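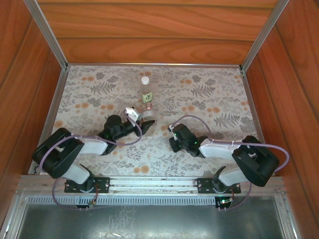 How do you keep a tablecloth from sliding when something pulls or pushes across it?

Put a thin rubber mesh liner under it, cut an inch smaller than the cloth on every side, and smooth the cloth from the center out.

That question came up several times at the Beltholm open day on Nov 12, 2019, where the two-arm table was running in the main room. The arms were set up to work with a water bottle and a small cup on a patterned cloth. Jaqueline Zamudio ran the demonstration and took questions between runs. A good part of what she said applies to any kitchen or bench, so the useful parts are written down below.

Cloths
Iron the cloth before it goes down. A fold line will catch the foot of a light cup. At Beltholm they swap the cloth every 20 runs and wash it without fabric softener, which leaves cotton slick. If you only have a slippery cloth, clip it under the table edge on two opposite sides.

Pouring into small cups
Fill the bottle no more than two thirds. A full bottle gushes on the first tilt. Set the cup down before you pick up the bottle, and keep the cup in front of the bottle so you don't reach over it. For practice the staff use 300 ml of water and a dry towel folded in four.

Clear plastic on a pale surface is hard to see, for people too. A cup with a colored rim is easier to find, and you can get the same result with a strip of tape or a line of nail polish on the outside, well below where you drink.

Cables
Leave slack at every joint that moves. Nicanor Ayala, who maintains the arms, bends the joint as far as it goes, adds the width of his hand, and ties the cable there. The same method works for a swing-arm lamp or a stand mixer on a lift shelf. Use hook-and-loop ties. Zip ties pulled tight will mark the jacket.

Clamps and rails
Tighten, run the thing for a while, then tighten again. Lollach rail nuts were the ones on sale at the front desk, but any nut that fits your slot will do. Wipe metal rails with a barely damp rag and dry them right away. Vacuum vent slots with the brush end and don't poke at them.

If you go
The next open day is in July. Park behind the Maldonado building and use the side door. Wear closed shoes. Children under 14 need an adult with them.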